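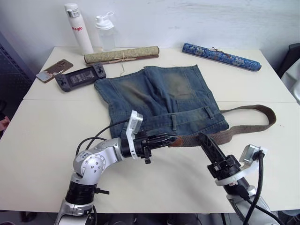 Volver a coser, poco a poco

16 de mayo de 2021

Llevaba desde febrero queriendo escribir esta entrada y siempre se me cruzaba otra cosa: el trabajo, la primavera, las macetas, una gripe tonta que me tuvo una semana en el sofá sin ganas ni de leer. Pero hoy llueve en Lovden, he hecho té para un regimiento y tengo toda la tarde por delante, así que allá voy, y perdonadme si me enrollo (los que venís por aquí desde hace tiempo ya sabéis que me voy a enrollar).

En mi casa siempre se cosió. Mi abuela tenía la máquina junto a la ventana de la cocina y de allí salían dobladillos, fundas de cojín, disfraces de pastorcillo y unas bolsas del pan con cordón que todavía andan repartidas por media familia. Yo aprendí a enhebrar antes que a atarme los zapatos, y luego, como pasa tantas veces, me fui a estudiar fuera, me compré la ropa hecha y la tiré cuando se rompía. Así estuve muchos años, sin pensarlo siquiera.

Lo que me hizo volver fue una mudanza. Cuando dejé el piso de Tornham me encontré con una caja entera de vaqueros que ya no me ponía: unos gastados por la rodilla, otros que me quedaban pequeños desde hacía una eternidad, otros que guardaba por puro cariño. Los iba a llevar al contenedor, os lo prometo, ya tenía la caja en la puerta. Y me dio una pena tremenda, porque la tela vaquera envejece de maravilla, se pone suave y se aclara por donde la has vivido, y me pareció un desperdicio enorme.

Así que saqué la máquina, que pesa como un muerto, y la subí a la mesa del comedor. Le faltaba aceite y le sobraba polvo. Rompí 2 agujas la primera tarde por empeñarme en pasar por las costuras gruesas con una aguja corriente, de las de algodón. Si vais a coser vaquero, comprad agujas para vaquero, por favor, que valen cuatro perras y os ahorran muchos disgustos. Y aplastad las costuras con un martillo antes de meterlas bajo el prensatelas. Lo hacía mi abuela, encima de la tabla de cortar el pan, y yo de pequeña pensaba que estaba enfadada con el pantalón.

El hilo lo compro en Barros, una mercería de las de mostrador largo y cajoncitos hasta el techo. Pedí un azul cualquiera y me sacaron la carta entera. Me quedé con el 971, un azul grisáceo que va bien con casi todo lo lavado, y desde entonces no he cambiado. También me llevé cinta para asas de un retal que tenían junto a la caja, y una tiza de sastre que he perdido ya tres veces.

Con una pernera se hace una bolsa pequeña, y con la parte de arriba del pantalón, una grande. A mí me gusta dejar a la vista las trabillas y la cinturilla, que para eso están tan bien hechas, y llevan unos pespuntes que yo no sabría mejorar. El asa hay que coserla con un cuadrado y una cruz por dentro, bien repasada, y antes de darla por buena conviene colgar la bolsa de una puerta con peso dentro. La mía pasó la noche colgada con un paquete de 900 gramos de lentejas y 5 libros, y por la mañana seguía en su sitio. ¡Qué alegría más tonta me dio!

Ahora estoy con el forro, que me trae por la calle de la amargura. Encontré el patrón en Nernoter, una página a la que voy mucho a buscar ideas, y viene explicado con toda la paciencia del mundo, pero yo me lío siempre con el momento de darle la vuelta. Lo he cosido al revés, lo he descosido y lo he vuelto a coser al revés. Mi abuela decía que descoser también es coser, y me acuerdo mucho de ella con el abridor en la mano.

Si alguien tiene un truco para que el bolsillo interior no se quede torcido, que me lo deje en los comentarios, que los leo todos aunque tarde en contestar. Yo voy a poner otra tetera y a buscar la tiza.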